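### 4.2 Motif scale in layered bedding

Of everything in the Grolwood survey, the bedding records gave us the most pleasure to work with. Homes that keep their walls and curtains plain will often let loose on a bed, and the mixing is far bolder than the guidance in furnishing manuals would suggest. We coded 1481 textiles, of which 779 carried a printed plant motif of some kind. Each was scored on the Urken scale, which runs from tiny scattered sprigs to single blooms wider than a hand.

Our first surprise was how rarely people match. Where two printed layers lay one on top of the other, we expected the same family of motif to repeat (flower on flower, leaf on leaf). It did so in only 115 homes. Far more often a flower print met a foliage print, and the two differed by at least 2 steps in scale. Niskanen's older model treats such pairs as accidents of thrift, the result of buying one piece at a time. Thrift surely plays a part, but the interviews tell a richer story. People spoke with real warmth about a layer that "wakes up" the one under it — a phrase close to what weavers in the Rilus workshops use for a contrasting weft.

Color follows a looser pattern. Warm top layers over pale grounds were common in every district, and they held steady across seasons, even in July, when we had expected the heavy pieces to be packed away. Pile matters too. A print on plush has softer edges than the same print on a flat weave, so a busy leaf design can sit quietly beneath something much brighter.

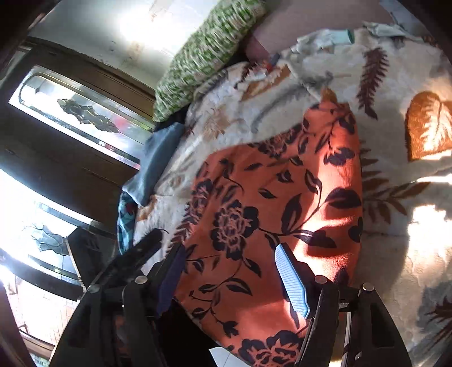 **Figure 3.** Contrast between printed layers is strongest where both hue and motif change at once. The orange floral cloth lies on a cream-white plush blanket printed with leaves and feathery fronds, a pairing of flower over foliage as discussed in the text. We coded pairs of this kind as "mixed botanical" and kept them separate from flower-on-flower sets in all later comparisons.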